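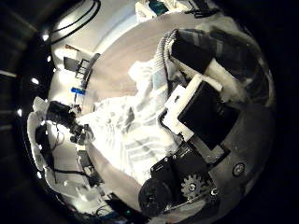

Kitchen and Dining Walkthrough, Ciddale House

Checked by Jae-hoon Yeo, 2026-09-05

I do this one before the season's first long-stay guests arrive, and I write my comments as I go because I forget everything by the time I get back to the office. If you're taking over a shift from me, start with whatever I've marked "needs work" and leave the rest alone.

1. Smoke alarm, kitchen ceiling
OK. Pressed the test button and it screamed at me, so that's good. I put a fresh battery in anyway, the old one had been in there since before I started.

2. Fire extinguisher by the back door
Needs work. The gauge is in the green and the pin is in, but somebody has hung two aprons and a tote bag on it! I moved them to the pantry hooks. They'll be back on there by tomorrow, so I want a proper coat hook on the other side of the door.

3. Fire blanket
OK. Still in its pouch, tabs hanging down where you can grab them.

4. Stove and hood
OK with a comment. All the burners light on the first click except the back left, which takes a few tries. The hood filter was greasy enough that I ran it through the dishwasher twice. Last cleaned in July according to the sheet, and I believe the sheet, but we fry a lot of fish here.

5. Dish towels and cloths
OK. White with gray stripes for drying, plain for spills, and please keep both away from the burners (I know, I know, I say it every time). Anything with a scorch mark goes in the rag bag. I tossed 7 this round – mostly thin ones that were on their way out anyway.

6. Outlets near the sink
OK. Tripped and reset both of them. The reset on the right one is stiff, so push harder than feels polite.

7. Toaster and kettle cords
Needs work. The kettle cord is fine. The toaster cord has a nick near the plug and I've put the toaster in the office with tape over the slots so it doesn't wander back. Guests can have the broiler until Janjua sends the new one. Order number ends in 411 if you need to chase it.

8. Hot water at the kitchen faucet
OK. It was running much too hot last time and I turned the heater down. Felt comfortable today, and I let it run for a good long while to be sure.

9. Dining chairs
Needs work. One of the Tilen chairs rocks. I tightened every bolt I could reach and it still rocks, so I think the leg itself has gone. It's in the shed with a note on it. Please don't bring it back in for the big Jirnholm family dinner, even if we're short – there are folding chairs under the stairs.

10. Floor by the back door
OK with a comment. The mat curls at one corner. I turned it over and it seems flatter that way, though it's uglier.

11. First aid box
Needs work. Out of small bandages again, burn gel is still in date. I counted 15 of the giant ones, which I have never seen anyone use. I'll pick up the small ones on my next grocery run.

12. Exit path to the garden
OK. Door opens all the way, light over the step works, nothing stacked in the hall except my own boots, which I've moved.

Still open after today: hook for the aprons, toaster, chair leg, bandages. If you fix any of them, cross it off and put your initials next to it.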